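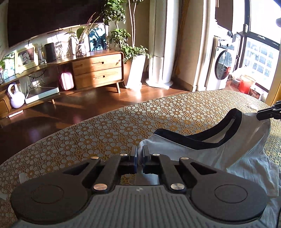 Figure 6.1 A fold of white T-shirt held in the near jaws, with the black collar trim curving away to the right and a second gripper reaching in.

Chapter 6
Software for Things That Won't Hold Still

I put off writing this chapter for as long as I could. Everything up to now has been about rigid objects, and rigid objects are polite. You find the mug, you work out its pose, you plan a path to the handle, and the mug is still a mug when you arrive. If your estimate was good before you touched it, it's probably still good afterward.

Then somebody asks you to fold a T-shirt.

My first attempt at this was a laundry demo we called Clesmont, and I went in with a pose estimator, a motion planner and a lot of confidence. The estimator wanted six numbers (three for position, three for orientation) and I gave it a shirt in a heap. It gave me six numbers back! They were lovely numbers, very stable from one run to the next, and they described the middle of the heap, where there was nothing worth grabbing. I spent most of October tuning it before I admitted that I'd asked the wrong question.

So let's ask better ones. By the end of this chapter you'll have a small working pipeline that takes in camera images, decides what part of a garment it's looking at, picks a pair of places to grasp, and steers two grippers without tying them in a knot. You'll write most of it yourself. It won't fold everything you throw at it, and I'll be upfront about the cases where mine falls over.

What you should already know

You'll want the coordinate transforms from Chapter 2 fresh in your mind, and the control loop from Chapter 4. If you skipped the section on time stamps in Chapter 4 (I know, everybody does), go back and read it now. We'll lean on it hard in Section 6.4.

You don't need any machine learning beyond what Chapter 5 covered. There's a network in this chapter, but I treat it as a box with images going in and labels coming out, and you can use the trained weights that come with the book's code.

6.1 What is the state of a shirt?

Look back at Figure 6.1 for a minute and try to write down the state of that shirt. I mean it, get a piece of paper. Where would you start?

One answer is to model the cloth as a mesh, hundreds of little points joined by springs, and track every point. People do it, and in simulation it's great fun. With a real heap on a real table, though, most of the points are under other points. You can't see them, so you're guessing, and the guesses feed on each other.

The other answer, and the one we'll use, is to give up on the whole shirt and keep only the bits that help us act. For a T-shirt, I use a short list:

Collar: a curve, plus a flag for how much of it we can see.
Hem: one or more edge segments, often broken up.
Sleeves: zero, one or two openings, each with a confidence.
Print: a patch with an up direction, if the shirt has one.
Held points: where each gripper has hold of the fabric right now.

Look at the collar in the figure. Dark trim on white cloth is a gift to a vision system, and the arc tells you something useful even when the rest of the shirt is a mess: there's a neck opening next to it, and shoulders can't be far away. A plain white shirt with a plain white collar is much harder, and Exercise 6.3 will let you find out how much harder for yourself.

The tablecloth is the opposite of a gift. It has a repeating pattern of white and gold flowers, so any method that says "white pixels are shirt" is going to claim half the table. I did that too. The first segmentation routine I wrote, in a package called Hudora, was a color threshold with a bit of cleanup on top, and it worked beautifully on the gray bench in our lab. Put a shirt on a patterned cloth and it outlined flowers. We'll build that routine in Section 6.2 anyway, partly so you can watch it fail and partly because it makes a nice baseline.

One more thing to handle before any of that. With a camera on the gripper, a big part of every image is gripper. The body and the pads sit in the same place all the time, so a fixed mask takes care of them. The fingers are trickier, as they open and close, so the mask for those has to depend on the jaw opening. Forget this step and your network will learn, with great enthusiasm, that shirts have ribbed gray bodies.

6.2 Two hands, one piece of cloth

With a mug, two grippers are two separate problems that happen to share a table. With cloth they're joined. Once both have hold of the fabric, any motion of one changes what the other one feels and what its camera sees, and your planner needs to know that.

The simplest way I've found to write this down is a distance limit. Take the two held points, work out how far apart they'd be if the cloth between them were pulled flat, and call that the maximum span. Every planned motion has to keep the grippers inside it. Go past it and you'll either stretch the shirt or lose a grasp. Stay well inside it and the cloth sags, which may be exactly what you want on the way to a fold.

Of course, you don't know the maximum span, because you don't know how much fabric is bunched up between the two points. You estimate it from the landmarks. In the next picture the near jaws have a fold of the white garment and a second gripper holds it by an edge farther up. Between and beside them there's plenty of slack, all broad folds and creases. There's also a print, some dark blue block letters and a small red heart, and I'd use that before anything else. A print lies on a known face of the garment, so if you can read which way up it is, you've got a rough direction toward the neck.

Notice that I said rough. Letters get folded too. My code keeps the print's direction as a range of angles and lets the range shrink as more of the letters come into view. Please do the same, and resist the urge to round it off to a single arrow early on. I lost a good afternoon to an arrow.
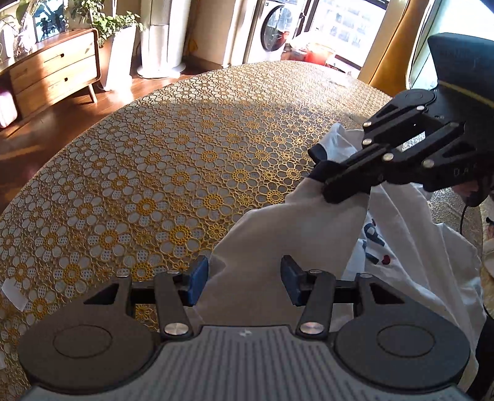
6.3 A plan you can throw away

Here's where I part company with the planners in Chapter 3. Those worked out a full path, start to finish, and then followed it. For cloth I plan one short move, make it, look again, and plan the next. The loop goes like this:

1. Update the landmarks from the newest images.
2. Pick a goal for the next move only, such as "spread the collar" or "lay the sleeve flat."
3. Choose motions for both grippers that respect the span limit.
4. Run them for a short time, watching for a slip.
5. Go back to step 1, even if everything looks fine.

Our loop runs steps 3 and 4 at 20 Hz. The landmark update is slower and runs in its own thread, so by the time a collar estimate arrives the grippers may have moved on. You now see why I sent you back to the time stamps.

How well does it do? On the Grenusach test set, 343 recorded starting heaps that come with the book's code, my version picks a usable pair of grasp points in 67 percent. I'm pretty happy with that, and you should try to beat it. Most of the misses come from hems that get mistaken for creases, and I've left that part of the detector simple on purpose so you have somewhere to dig.

Before you start coding

Download the chapter folder and run the script called check_setup. It plays back one short recording from the Gebretsadik set and draws the landmarks on top. If the collar curve lags behind the collar, your clocks are off, and you should fix that first. If it doesn't show up at all, check that you've loaded the mask for the right gripper. Left and right are easy to swap, and the error message is no help at all (sorry, that one's mine).

Then open segment_basic and find the empty function at the top. We'll fill it in next, threshold and all.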